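10月　朝8時から

昨日の続き。2号機の先端がまたずれていたので、朝いちばんでロボットを止め、クランプまわりを見た。

先端の棒はクランプで締めてあるだけなので、運転時間が増えると少しずつ下がってくる。前回の点検から数えてサイクル数は2,422。いままでの感じだと、だいたい2,000を過ぎたあたりで位置が怪しくなる。今回もその通りだった。

レバーを起こし、棒を抜いて乾いた布で拭いた。黒い粉が少し付いた。クランプの内側も拭いて、棒を差し直し、突き出しを50ミリに合わせて締めた。前はノギスの当て方が人によって違い、それで0.5ミリくらい平気で変わっていた。今日からは棒の先とクランプの下の面で測ると決めて、Flundikの点検表の余白に書いておいた。

次に高さの基準を取り直した。板に棒をゆっくり近づけて、紙が一枚、軽く引っかかるところで止める。値は前回より下に出た。つまり棒はやはり緩んで下がっていたことになる。Prikovierの画面で工具長を入れ直し、保存。前の値はノートの左の欄に残した。

そのあと低速にして、積み木を置いて動かした。
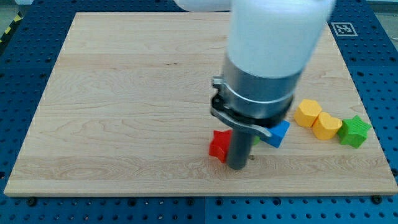
木の板の上で先端を下ろしたところ。右側に黄色の六角形とハート、緑の星。

低速で15回。板には当たらなかった。速度を戻してもう15回。赤い星を押す動作で一度だけ行きすぎたが、置き方が悪かったのか、こちらの設定のせいなのか分からない。同じ位置に置き直して続けたら出なかったので、今日は記録だけにした。

板の手前のねじも増し締めした。真ん中の一本だけ、工具をかけたら4分の1回転ほど回った。左右は動かず。板は木なので、乾燥してくる季節は少し痩せるのかもしれない。月に一度見ることにする。

昼すぎにRosimeire Medeirosさんが来て、マーカーの読み取りを確認してくれた。読み取りの値は前と変わらず、カメラ側は触らないことにした。板ごと交換する案も出たけれど、表面はまだ使える。棒の先のあたりに小さな黒い点があって、前からのものか今回ついたものか、二人とも覚えていなかった。油性ペンで囲うと画像処理が拾いそうなので、位置だけ寸法でノートに書いた。

レバーのほうは、締めきったときの手ごたえが前より軽い。中の部品が減っているのだと思う。予備は棚に見当たらず、Drelarに在庫を問い合わせるメールを出した。返事は夕方までに来なかった。

夕方5時、もう一度突き出しを測って50ミリのまま。電源を落とし、積み木を箱に戻した。

明日やること。Drelarの返事を見る。Sepúlvedaの治具を借りられるか聞く。赤い星の動作をもう一度、置き位置を変えて試す。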